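What happens to bench staff when a kitting cell moves to robot arms?

Posted in Workplace & Automation

Naheed Gilani
I supervise a kitting bench at Waldale. The work is placing small molded parts into trays by hand, and there are 5 of us on it. Management wants part of it moved to arms, and a trial cell is set up with toy bricks standing in for our parts. I am not asking whether the arm can do it. I want to know what the people on the bench end up doing, and what I should settle before the line changes. The floor is brown paper marked off with blue tape, so that a part's position can be called out by cell. 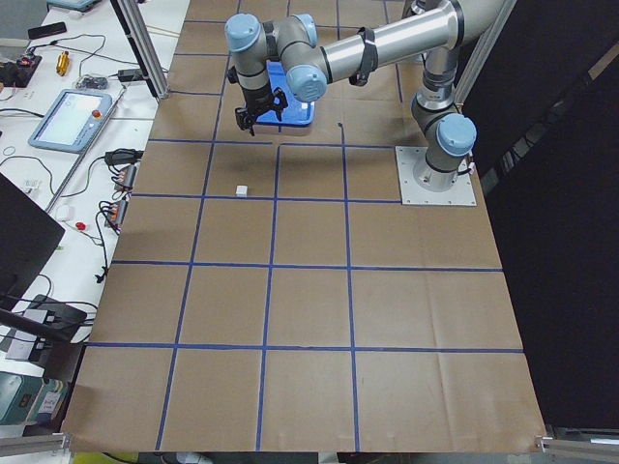 Trial cell: arm and tray on the taped grid, pendant on the side table.

Two of my people have been told they will be "operators" but have no written duties yet. Cycle time by hand is 70 trays an hour for a practiced person.

Heriberto Pacheco
We went through this at Sostside. The job splits into three parts, and they do not divide evenly among the old staff.

First, presentation. Someone has to put parts where the arm can reach them and keep the trays square to the grid. It sounds minor. In our first month it took more hours than the placing had taken. Lay the tape with a straightedge and replace loose ends at the start of shift - a lifted end will catch a part sooner or later.

Second, recovery. Write down who may clear a stop and who may restart. We let anyone do both, and by Thursday of the first week we had three different habits and no log.
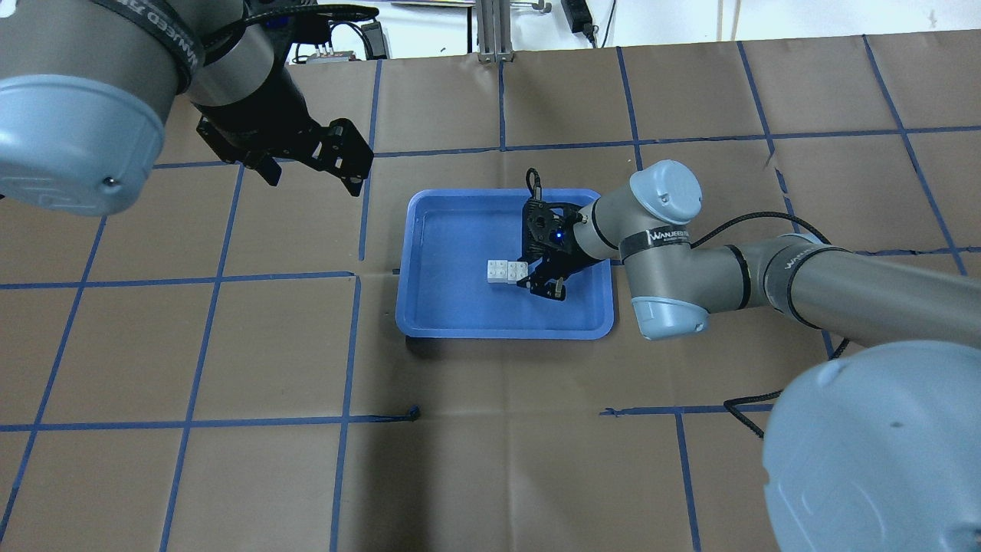

Gripper over two bricks in the tray, second arm held away from it.

With two arms the recovery rule matters more. Our rule is that both are stopped before a hand goes over the paper, even if only one is at fault.

Third, checking. This is where the experienced people should go. They know what a badly seated part looks like. Look at the fit between neighboring parts and at where the fingers close on the sides. 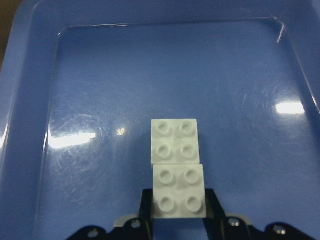 Ask for rejects to be sorted by cause from day one. We used two bins, bad part and bad placement, and that was enough to end most arguments between the bench and the integrator. Scuffed trays went on a separate list. Glare was a nuisance for our inspection camera, and we moved a lamp before changing any settings.

On pay, get the grade settled in writing before the trial ends. Ours was left until April and two people had transferred out by then.

Sostside_nights
Agree with most of that. Don't let them quote you 100 percent uptime, plan for stops. Also keep one manual bench set up. We scrapped ours and had to rebuild it.

Naheed Gilani
Thanks both. The restart rule is going in this week. The manual bench was due to be cleared out and I have asked for it to stay. Still waiting to hear on the grade.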